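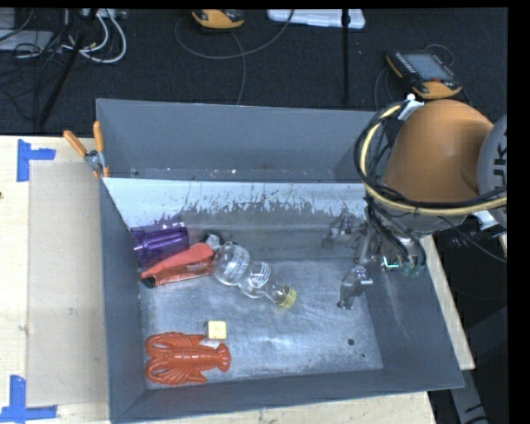
Bestandsaufnahme Restekiste, Montag, 7:40 Uhr. Thread für alle, die im Lager Plokville Sachen in die graue Metallwanne legen und dann weggehen.

1/ Kiste wird einmal pro Woche geleert. Was nicht abgeholt ist, geht in die Sortierung. Liste Bech, laufende Nummer 413.

2/ Trinkbecher, lila, durchscheinend, geriffelt. Liegt an der linken Wand. Kunststoff, also Fraktion 2, sofern sich kein Besitzer meldet.

3/ Flasche, klar, leer, in der Mitte tailliert. Der gelbgrüne Schraubdeckel ist drauf. Deckel bitte drauflassen, die Presse kommt damit zurecht. Lose Deckel landen im Siebrost.

4/ Handgerät, rotorange, schwarze Spitze. Wird vor dem Einsortieren auf Akku geprüft. Mit Akku: Schrank Wirkley, unteres Fach. Ohne: Kleingeräte.

5/ Daneben etwas Graues und Schwarzes, zerknittert. Material nicht bestimmt – kommt in den Restmüll, falls bis Mittag niemand Einspruch erhebt.

6/ Hummer, Kunststoff, orangerot, zwei große Scheren. Spielzeug ist bei uns keine eigene Fraktion. Vorschlag: Regal Besard, Tauschfach.

7/ Kleiner Block, blassgelb, abgerundete Ecken. Liegt direkt beim Hummer. Ob das zusammengehört, weiß ich nicht. Wird zusammen abgelegt.

8/ Zur Wanne selbst: Boden verkratzt, an der Querwand dunkle Schabespuren. Bitte nicht mit dem Spachtel reinigen. Feuchtes Tuch, danach trockenreiben.

9/ Das schmale Fach hinter der Querwand ist kein Ablageplatz.

10/ Rückfragen zur Liste an Mikkel Thygesen, Durchwahl 3574. Abholung bis 16 Uhr, danach wird sortiert.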